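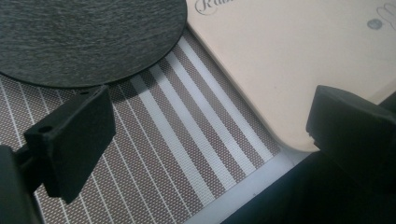
The case for the single-tray setting

By Isla Henare

Most advice on setting a table for one assumes a plate in the middle, a fork to the left and a placemat under everything. I think the order of priority is wrong. The first item to choose is the tray, and the placemat should be chosen to suit it, or left in the drawer.

A placemat has two functions. It protects the surface and it marks out a place. A woven mat does the second well and the first only in part. An open mesh lets liquid through to the table, where it sits unseen until the mat is lifted. A tray with a raised rim does both jobs, and it can be carried to the sink with everything still on it. For a person who eats alone at a desk or a small kitchen table, that one trip is most of the clearing up.

The objection I hear most often comes from Lachlan Kereama, who runs the homewares side of Denen and has sold both for years. His view is that a tray on a table looks like a meal on its way to somewhere else. I accept the point as a matter of taste. It has little bearing on use. Hospital trays and cafeteria trays have given the whole class a poor name, and a beige tray with a rabbit drawn in the corner is a fair way from either.
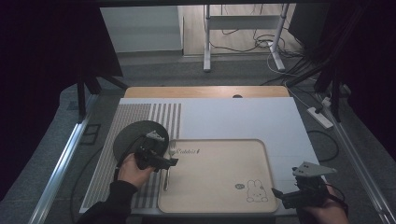 Page last changed: November 2023

The fork deserves more attention than it gets. On a bare table it goes to the left of the plate and there is no argument. On a tray there are two possible positions: inside the rim or outside it. I favour inside, parallel to the short side, with the tines pointing away from the diner. Outside the rim the fork lies on the mat, and a striped mat makes any small error of angle obvious. It also has to be picked up separately at the end, and the benefit of the single trip is lost.

Inside the rim, the fork should lie flat on the base. If the handle rides up on the rim, the tray is too small for the cutlery. This is common. Trays are sold by their outside measurement, and the usable flat area is smaller on every side by the width of the rim and its inner slope. Take a dinner fork along to the shop and lay it in the tray both ways.

Round mats are a separate question. A dark disc placed beside a tray is useful for a hot mug or a small pot, provided the disc is made for heat. It should sit to one side, clear of the tray's rim, and be lifted on its own. Stacking it inside the tray raises the mug and makes the load top-heavy when carried. Cameron Tautahi wrote to me in April to say he has carried it that way for 66 breakfasts without a spill. I congratulate him and have not altered my advice.

On colour and pattern I will be brief. A striped mat under a plain tray works because the stripes give a line to square the tray against. A striped mat under a busy tray gives the eye two sets of lines to sort out. One small drawing and a word of script on a plain ground is within limits. The drawing will be covered by the plate for most of the meal in any case, so it should not decide the purchase.

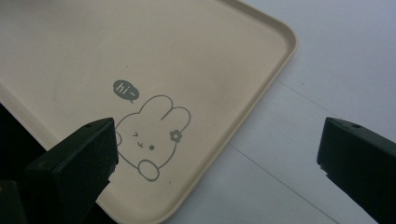
Should the placemat be left under the tray?
Leave it there if the table marks easily or the tray slides on it. Otherwise the mat is one more thing to wash.

The rim matters more than the base. A low rim with a soft inner slope can be wiped in one pass with a cloth. A rim that meets the base at a sharp corner collects crumbs, and the crumbs need a brush. Rounded outer corners are easier on door frames and knuckles. Wood and moulded trays differ in weight and in how they take water, and a wooden one should be dried on both faces before it goes back in the cupboard. Ebony Paewai stores hers on edge in a plate rack, which lets air reach both sides. I have copied this and recommend it.

None of this applies to a table set for guests. Four trays on one table leave no room for a shared dish, and people reach across the rims and knock them. For company I go back to mats, with the forks on the left in the ordinary way, and wipe the table afterwards.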